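Demonstration Area Safety Checklist – Humanoid Unit, Open Day
Site: Vilden office floor, second bay
Completed by: Hsin-yi Ko
Reviewed by: Olga Montes
Status: Pass with comments, two items open

Section 1. Area and access

1.1 Visitor line taped on carpet at 2,000 mm from robot base. OK
Comment: Tape lifts at one corner on the striped tile. Pressed down again before the 10:30 group.

1.2 Walkway to both exits clear. OK

1.3 Visitor groups kept to the limit on the sign-in sheet. OK
Comment: Praven group came in early and waited in the corridor.

1.4 Trip hazards removed or covered. OPEN
Comment: Cable runs over carpet on the robot's right side. Needs a cover or a different route before the next session.

1.5 Office chairs moved outside arm reach. OPEN
Comment: Reach to be measured again with the arm fully extended. Chairs have casters and drift when people brush past them.

Section 2. Robot, before power-on

2.1 Emergency stop tested from handheld and from base. OK, both

2.2 Hand and wrist fasteners checked by touch. OK

2.3 Arm speed limit set to demonstration profile. OK
Comment: Limit is 479 mm/s. The Flandlow default is higher and comes back after a full restart – check again every time.

2.4 Battery above minimum. OK

2.5 Operator and spotter named on the board. OK
Comment: Brayan Huanca operating, Yulan Song spotting. Swap at noon.

Section 3. Task: cabinet, open door and handle binder

3.1 Cabinet stable when door is fully open. OK
Comment: Pulled by hand at the door edge, no tipping.

3.2 Door lock released, key removed. OK

3.3 Shelf load limited to one binder. OK

3.4 Hands and faces of visitors kept out of door swing. OK
Comment: Door swing measured at almost 700 mm with clearance added. Spotter stands on the hinge side.

3.5 Both hands of the robot in operator's view during the task. OK with comment
Comment: Left hand works low, near the bottom compartment, while the right is up at the door. Operator should be placed where the low hand can be seen too.

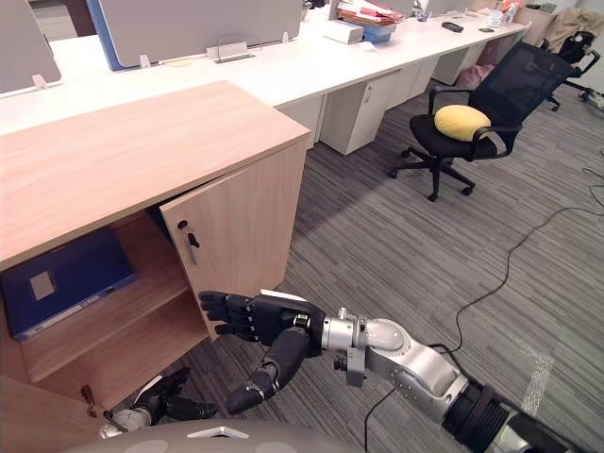
Sowmya Poduval: On 3.5, I would go further and make it a stop condition. If the operator loses sight of either hand, the arm holds until the spotter confirms. We ran it that way at the Illés visit and it cost us a few seconds per cycle.

Reply, Ko: Agreed, added as 3.6 for the next revision. Spotter's call is "hold", one word.

Section 4. After the session

4.1 Arms parked, power off, stop button left pressed. OK

4.2 Cabinet door closed. OK

4.3 Open items assigned. 1.4 to Huanca, 1.5 to Song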